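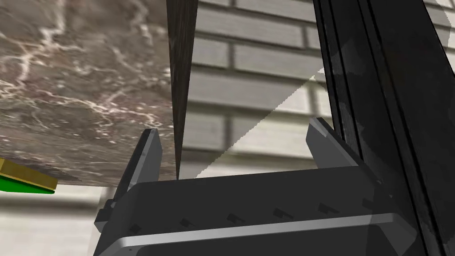 I have stopped believing success rates. Last month Polen, a simulator for household robots, published a score for its tidying policy: 500 trials, and it did the right thing in over 40 of every 50. Lovely. Then you read the appendix, where the starting layouts for all those trials turn out to number 16.

Randomisation is the usual defence. Barrera, the rival benchmark, shuffles its lighting and its wall art and calls the result a new home. I have nothing against wall art. But a rendered room with paintings on pale brick and a long stone-textured counter is still one room, however the sun is moved about, and a policy that has learnt that counter has learnt a counter.
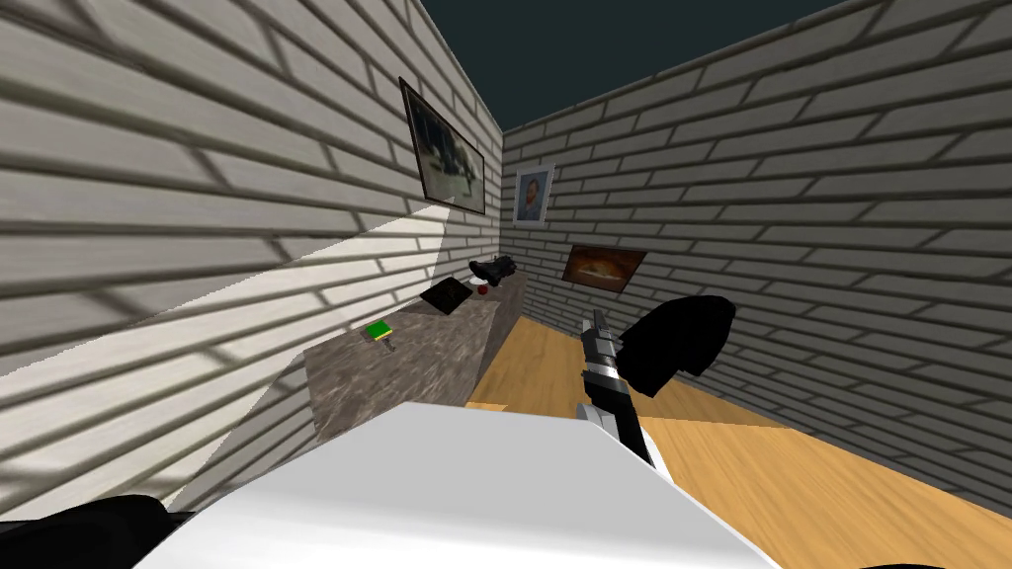 What I'd like to see reported is the dull stuff. How long did the arm dither? How often did a person reset the run and quietly leave it out? The Hondley group prints its failures in full -- pages of them -- and has been rewarded with a reputation for making bad robots. 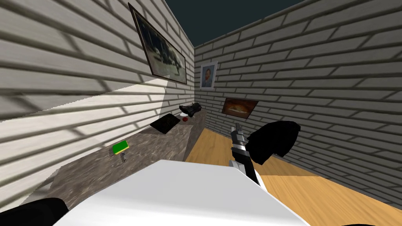

Renders: Brindia simulation suite

My own proposal is modest and will be ignored. Publish the layouts first, let somebody else choose the test ones, and put the worst result in the abstract. The average can go in the appendix, where it will have plenty of company.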